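Nummer an der Ampel bekommen, ab wann schreiben?

September, 22:40 Uhr, von fiadzo_fan

Hallo zusammen, kurze Frage weil ich grad etwas durch den Wind bin. Stand heute in Drarnora an der langen Baustellenampel, Fenster unten, Trikine lief ziemlich laut. Neben mir eine Frau im Kleinwagen, singt den Refrain mit. Textsicher! Haben dann durchs Fenster gequatscht, war echt lustig. Kurz vor Grün hat sie mir ihre Nummer zugerufen, ich habs ins Handy getippt. Jetzt das Problem: die letzten Ziffern weiß ich nicht sicher. Entweder 1254 oder 1555, hinter uns wurde schon gehupt.

Beide anschreiben? Oder wirkt das komisch? Und wenn ja, heute noch oder erst morgen? Ihren Namen hab ich natürlich nicht gefragt. 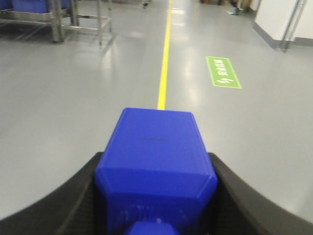

Ach so, sie meinte noch, dass sie in Foltombridge wohnt und beim Trikine-Konzert war. Falls das wichtig ist. Bitte keine Sprüche über Handy am Steuer, Motor war aus.

ampelmaedchen_7

Heute noch! Wer die Nummer rausruft, wartet auch auf was. Schreib an beide dasselbe, kurz und neutral, z.b. "Hi, hier ist der mit Trikine an der Ampel, bin ich richtig?" Wer nichts damit anfangen kann, antwortet halt nicht oder sagt falsch verbunden. Ist mir auch mal passiert, die falsche Person war total nett. Keine Sprachnachricht, kein Foto. Und nicht gleich fünf mal nachhaken wenn bis morgen früh nix kommt.

bleifuss200

würd gar nix schreiben. wenn sie will trifft man sich wieder, die baustelle steht ja noch ewig

kaffee_um_acht

Erst die, bei der du dir sicherer bist. Einen Tag warten, dann die andere. Sonst hast du am Ende zwei Chats offen und weißt nich wer wer ist. Frag am besten gleich welches Lied lief, dann ist das geklärt. Den Namen kannst du danach immernoch fragen.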